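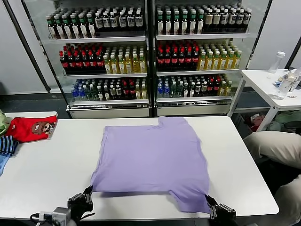

Lavender T-shirt spread out on the white table, with a folded red garment near the far corner.

Tosdale 80 Travel Telescope

In stock, ships from our Semimmont shop

Hi, I'm Femke Groen, and this is the telescope I hand to people when they tell me they want to see Saturn's rings without spending a fortune or wrecking their back. I've had my own for 3 winters now and I still grab it more often than my big one (sorry, big one). It goes out the back door in one hand with my coffee in the other!

The Tosdale 80 is a small refractor with an 80 mm front lens. That's plenty for the Moon, Jupiter and its four bright moons, Saturn's rings, the Orion Nebula and a whole pile of star clusters. Galaxies are going to be faint smudges, and from a bright street you'll miss most of them. If galaxies are what you're after, write to me first and I'll talk you into something with a bigger mirror.

You get a 24 mm Bakker eyepiece with it, and I love that eyepiece. The view is nice and wide, so it's easy to find things, and I can keep my glasses on. Start with it every single time, get your target in the middle, and then swap to a shorter one if you want to go closer. The Pleiades through the 24 on a clear November evening, well, I've been late for dinner over that more than once.

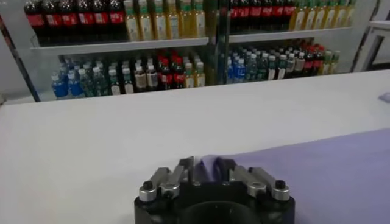

The mount is the Zodinness tabletop model, and it's the part I get the most email about. Yes, it fits a regular photo tripod. Yes, it moves up-down and left-right, no motors, no app, nothing to charge. Out of the box it can feel a little stiff going up and down, so loosen the side knob a quarter turn before you decide you hate it. On a wobbly patio table it will shake, same as anything would. I use mine on an upside-down milk crate and sit on the step.

What's in the box:
Tosdale 80 telescope tube with dust cap
Zodinness tabletop mount
Bakker 24 mm eyepiece
Star diagonal
Red dot finder, battery included
Soft carry bag

A few things people ask me:

Can I look at the Sun with it? Not as it comes. You need a proper solar filter that fits over the front of the tube, and please don't leave kids alone with it in the daytime.

Is it any good for meteor showers? Nope, save your money and get a lawn chair. Meteors go all over the sky and a telescope only shows you a tiny piece of it.

Will my phone work? For the Moon, sure. Hold it up to the eyepiece and take a bunch, or add the phone clamp from our accessories page.

The tube and mount are covered for 5 years. The finder battery isn't, and it will go flat if you leave the dot switched on overnight (I do this constantly). Orders placed before noon go out the same day, and if something shows up loose or dented, send me a picture and I'll get a replacement part on its way.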